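Wivance发布双臂工位操作规范第一版:先在仿真里把规矩走一遍,再上真机

2026年7月8日

大家好,又轮到我来写新闻稿了。公司里会写稿子的同事都在忙着改文档,我这个天天泡在仿真组的人就被推了出来,那我就按自己的习惯聊,格式不太像样的地方请多包涵。

先说正事:Wivance今天正式公开《双臂桌面工位操作与验收规范》第一版,内部代号Dokik。全文80页,中文版现在就能在我们网站的资料栏里下载,不用注册,也不用留电话。英文版还在校对,过一阵子补上。

为什么要写这个东西?我们做双臂桌面工位有几年了,客户来验收的时候最常吵的一件事,就是“怎么才算做完”。有人觉得东西放到位就行,有人要求夹爪必须退回起始姿态,还有人连桌面上物品之间的间距都要管。每家都有道理,可每家的表格都不一样,我们的工程师光填表就填得头大!去年有个项目,同一套动作前后验收了三回,每回的判定标准都换了措辞,大家心里都憋着气。

所以从今年5月起,我们拉上Ticona和Trotalex两家伙伴一起坐下来,把各自手里的检查单摊开,一条一条对。Ticona那边偏重安全间距和急停逻辑,Trotalex偏重数据记录和复现,我们自己比较在意任务定义怎么写才不会有歧义。对到最后留下来的条款分成四章:工位布置、任务定义、仿真预演、真机验收。

我自己最想聊的是第三章,毕竟是我写的(笑)。规范要求每个任务在上真机之前,都要在仿真里跑满100次,初始摆放要有变化,结果逐次留档,失败的那几次也得留,不许删。以前大家习惯挑跑得漂亮的存,演示的时候好看,出了问题却没有东西可查。现在失败记录要写明停在哪一步、当时夹爪是开是合、物体在不在视野里。写起来确实啰嗦,我自己第一周也抱怨过,后来排查一个碰撞问题,翻记录一下午就找到了原因,也就不抱怨了。

预演时的视角也有规定。双臂工位最容易出事的就是两只手臂互相看不见对方,所以除了全局视角,规范还要求保留手臂自身的视角,而且画面里要能看到自己的夹爪,对面的手臂进入工作区时也要能辨认出来。桌面上的物品哪怕只露出一点点,也按“在场”处理,路径规划时不能当它不存在。
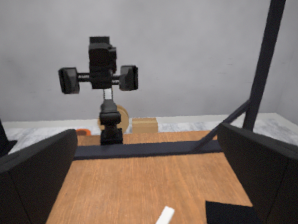

Nelly Ayala看完征求意见稿之后给我们回了一封很长的信,她说自己最赞成的是失败记录不许删这一条,但对“跑满100次”有保留:次数多不等于情况多,如果物体每回都只挪动一点点,跑再多也只是在重复同一道题。她建议把初始摆放的变化范围写成硬指标,并且要求提交的人说明哪些情况没有覆盖到。

这个意见我们吃进去了。正式版里加了一张“未覆盖情况声明”,提交预演结果的时候必须一起交,哪怕只有一行字。至于变化范围的硬指标,老实讲第一版还没写死,不同任务差别太大,插接类的和搬运类的放在一个数字底下怎么看都别扭。我们打算先收集一轮实际使用的数据,第二版再定。

再说说真机验收这一章。条款不多,核心意思是仿真结果只能当入场券,不能拿来抵真机的成绩。每个工位首次上电前要核对急停、限位和支架的固定情况,核对人和操作人得是两个人。任务启动以后,人站在标线外面,想伸手去扶一下歪掉的零件?不行,先停机。这条我们内部讨论得最久,有老师傅觉得太死板,最后还是一个字没改。

试用情况也跟大家报一下。征求意见期间,15个团队按草稿走过完整流程,返回的修改建议超过100条,大部分是措辞问题,比如“到位”和“放稳”到底是不是一回事(正式版里已经分开定义了)。也有几条我们没有采纳,理由都写在附录里,不服气的话欢迎继续来信。

规范本身免费,可以转载,也可以按自己的工位删改,改过的版本请注明出处和改动的地方。它不是强制标准,也没法替代各地现行的安全法规,遇到两边说法不一致的,请以法规为准。

接下来我们会和Ticona、Trotalex一起做几场线上讲解,重点讲任务定义怎么写、失败记录怎么填,时间定下来之后会发在网站上。如果你们团队也在做双臂桌面工位,手里有跑不通的任务、判不清的验收结果,都可以带过来一起看,仿真那部分我来答。

媒体联系:Wivance公共事务组,联系方式见官网“新闻”栏目底部。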